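Fusgate to repaint worn crossings from August

February 12, 2021

Fusgate council has approved a programme to renew the road markings at 30 zebra crossings, beginning in August and continuing until the first frosts. The contract has gone to Şimşekoğlu, which laid the current markings on the ring road.

The work covers crossings where the paint fell below the council's limit for night-time brightness in last year's survey. Readings were taken on dry and wet surfaces. Of the sites tested, 19 failed on the wet reading alone — a common result where the glass beads mixed into the paint have been worn away by traffic. 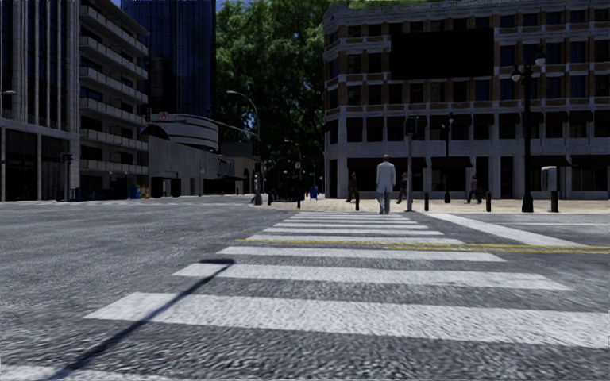
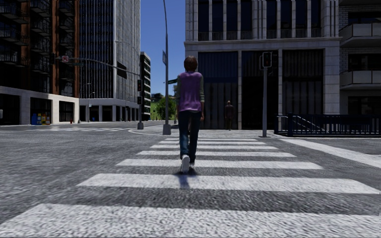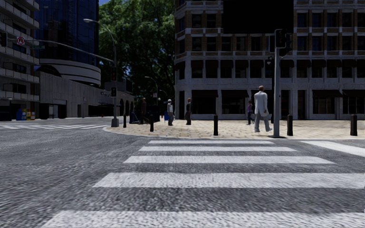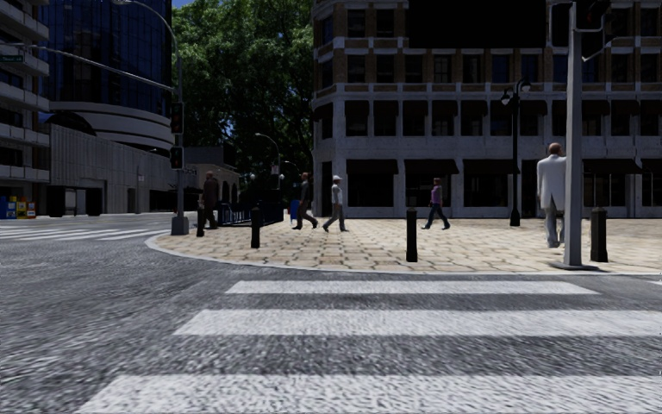

White crossing stripes on asphalt.

The old paint will be removed by water jet before a hot-applied plastic coating is laid at a thickness of 3 mm. Grinding was ruled out after a trial on Farkela Road left grooves that held standing water. Each crossing will be closed for about 4 hours, with a temporary route signed to the next one along. Bus stops within the closures will stay in use.

Lonano, the firm that carried out the survey, will repeat the brightness readings one month after each site reopens and again the following spring. Any crossing that falls below the limit in that period will be recoated at the contractor's expense.

A list of sites and closure times will be published on the council's roadworks page before work starts. Markings on private roads and car parks are excluded.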